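From: Khairul Chong
To: Grutbridge house-rewiring list
Date: April 2018
Subject: Re: whole-house surge protector from Setiawan, worth it?

I've been reading this list for a long time and mostly keep quiet, but the Setiawan thread has now gone on for two weeks and I don't think anyone has asked the questions I'd ask before spending 300 dollars. So I'll ask them.

The original post, for those who've lost it:

> Hi all,
> We had the Setiawan rep out to the house and he was very
> thorough. He says most of the damage to home electronics
> isn't lightning at all, it's small surges coming in all
> day long that wear things down. The whole-house unit goes
> next to the panel and takes care of all of it. It comes to
> 300 installed. He also says it cleans up the power so
> motors run cooler and the bill goes down. One family in
> Disunholm is saving 30 a month. It has a 5 year warranty
> and covers whatever is plugged in.
> We're leaning toward yes. Any reason not to?

Let me take that in pieces, starting with the bill.

A surge protector sits across the line and does next to nothing until the voltage goes well above normal. Then it conducts, for a tiny fraction of a second, and goes back to doing next to nothing. That's the whole job. I can't see any way for a part like that to take money off an electric bill, and I'd want to hear the rep explain it without the word "clean" in the sentence. Home customers pay for energy used. If your refrigerator motor draws what it draws, a box at the panel doesn't change that.

The family in Disunholm may well be paying 30 less a month. I'd like to know which months they compared. February against April would do it with no box at all if they have any electric heat. I asked the rep for the bills when he came to our street and he said he'd send them. I have a brochure instead.

Second piece, the small surges that come in all day. There's some truth buried in this one, and that's what makes it a good sales line. Big loads switching on and off do make spikes on the line, and many of those start inside your own house. A unit at the panel may take the edge off some of them. Whether they were hurting anything is a different question. The clock radio in our kitchen is older than my marriage. If the power in this town were eating electronics at the pace the brochure suggests, I'd expect the radio to have noticed.

What I'd like to see is somebody's numbers from before and after. Did any of you who bought one keep a list of things that broke? I went back through the archive and found plenty of people saying "no problems since we put it in." Did you have problems before you put it in? Two people on Urnolside said they'd lost a TV and a garage door opener in a storm, and those I take seriously. The rest read to me like people who spent 300 dollars and would like to feel good about it. I've done the same with a water softener, so I'm not throwing stones.

Third, the warranty. Please read it. I did, all of it, sitting in the car. It covers the unit for 5 years. The part about connected equipment says the damage has to have come through the protected circuit, that the unit has to show it failed while protecting, that it was put in by one of their own installers, and that you claim on your homeowner's policy first. It leaves out anything that came in by phone line or cable. Both of the TVs I know of around here that died in storms were hooked to cable. I'm not a lawyer and maybe they pay out generously. Has anyone on this list ever collected? I mean a check, in hand.

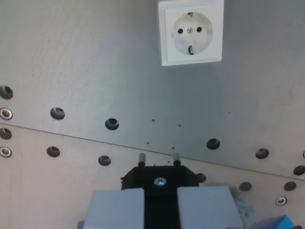 Fourth, and this is the one that bothers me most, is grounding. A protector can only send a surge where you give it to go, and it needs a short, solid path to get there. A lot of the older houses around Grutbridge still have two-wire circuits with three-hole outlets stuck on the end of them. They look fine and they test fine if all you do is plug in a lamp. My own upstairs was like that when we bought, and the seller's paperwork said "updated electrical" in capital letters. Did the rep pull a single cover plate at your place? Did he look at where the ground wire goes after it leaves the panel? At ours he looked at the outside of the panel door, said "perfect," and wrote that down.

If the grounding is bad, I'd fix that before buying anything with a light on it. It's duller, and no one will drive out to sell it to you with a free flashlight. When we had ours looked at, the electrician charged me 133 for the visit. He tightened a clamp on the ground rod that I could turn with my fingers, found two outlets wired backwards, and told me to get rid of the power strip behind the couch. No box. He said he'd put one in if I wanted it, and that the part itself costs a good deal less than what's being asked here. I've since looked at a few hardware store shelves and he was right about that.

Now, before I get the replies. I'm not saying these things are useless. A decent protector at the panel, put in properly, with a good ground, is a reasonable thing to own if you live at the end of a long overhead line and get storms. Plenty of electricians whose opinion I trust have one at home. What I don't believe is the lower bill, the cooler motors, or the price. When two claims out of four are wrong I get slow about the other two.

To the original poster, if you're still leaning toward yes, this is what I'd ask for in writing before you sign:

The make and model number of the unit, so you can look up the price yourself. "Setiawan Whole Home" is what they call it on the brochure, and I suspect somebody else's name is under the sticker.

The surge rating, and which safety listing it carries.

How long the wire will be between the unit and the panel. Shorter is better. If he doesn't know why you're asking, I'd stop there.

Whether the installer pulls a permit. The rep told my neighbor that one wasn't needed. The woman at the permit counter told me it was, and she didn't have to look it up.

The actual bills from the Disunholm family, twelve months each side, with the name blacked out if they're shy.

If all that comes back and looks good, buy it and tell us I was wrong. I'll say so on the list. I was wrong about the heat pump thread and I said so then, though a few of you seem to have missed that message.

One more thing, for whoever runs the archive: the Setiawan discount code has turned up in three people's signatures now. Could we have a rule about that? I don't care if members get a referral fee, but I'd like to know about it when I'm reading their advice.

Khairul

PS - the link to the old grounding thread is broken again. If anyone saved the one with the hand-drawn panel diagram, please send it to me off list.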